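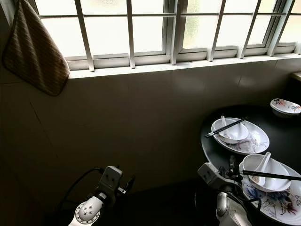

Trevside Repair and Reuse Project
Second progress report to the Barbosa Fund
Prepared by Spyros Karamanlidis, project manager
Tue 5 July

1. Where we are

The project is on course against the plan agreed at the start of the grant, with one exception, the outreach sessions at Brosgate, which started later than they should have. This report covers the work since our first report. Spending is dealt with in section 5.

We have now taken in 591 household items for repair. Most are small electricals: kettles, toasters, lamps, radios and vacuum cleaners. The remainder are mainly bicycles, sewing machines and garden tools. Lamps and vacuum cleaners have the best repair rate. Kettles have the worst, and we no longer accept the sealed-base kind, as there is no way into them without breaking the casing.

2. Workshop sessions

Sessions at Trevside run in the evening and on Saturday mornings. The evening session was quiet in the early weeks and is now usually full. People book a slot by phone or at the library desk. We tried a drop-in hour and gave it up after a month: the queue built up early, the repairers rushed, and two jobs had to be done again.

Virgil Pascu leads on electrical repairs and carries out the safety test on every item before it goes back to its owner. An item that fails is returned with the plug cut off if the owner wants it, and otherwise goes for recycling. The owner signs for it in either case. We had one complaint in the period, about a radio that worked when it left us and stopped a week later. Virgil looked at it again, found a second fault and fixed that too.

Bicycle work is led by Ernő Kovács. He has asked for a second work stand, and we have bought one from the equipment line. Inner tubes and brake cables are charged at cost. Everything else is free, though many people leave something in the tin.

3. Training

The grant pays for two trainee places. Both are filled. The trainees spent their first weeks on stripping down and cleaning, then moved to fault finding with a meter. One is now testing under supervision. The other has asked to concentrate on sewing machines, and Ryota Miyazaki has agreed to take this on.

The written part of the course has been slower. The workbook we bought in assumes more maths than our trainees had, and Ryota has rewritten the first units in simpler terms. We would like to share these with your other grant holders if that would be of use.

4. Brosgate outreach

Our plan was to begin at Brosgate in the spring. The hall we had agreed to use changed its terms and asked for a longer hire than we could justify. Kornél Bíró found another room through the Suner tenants' association, at a lower rate but with less storage, so the tools have to travel in the van each time. The first sessions have gone ahead and attendance is fair. Most visitors so far have come from the streets close by. A leaflet has gone to 3000 addresses in the wider area and it is too early to say what it has brought in.

We would like to move the outreach end date to October so that the full number of sessions can be held. No extra money is needed for this.

5. Spending

Spending is within budget overall. Tools and equipment are slightly under, and van costs are over by nearly £300 owing to the Brosgate journeys. The saving on room hire covers that. Replacement parts are in line with the forecast. A full breakdown is in the attached sheet.

6. Next period

Complete the Brosgate sessions, if the new date is agreed.
Enter both trainees for the testing certificate.
Replace the older of the two testing meters, which is due for calibration and not worth the fee.
Agree with the library whether bookings can be taken online.

We need a decision from you on the outreach end date before the summer break, as Kornél has to confirm the room.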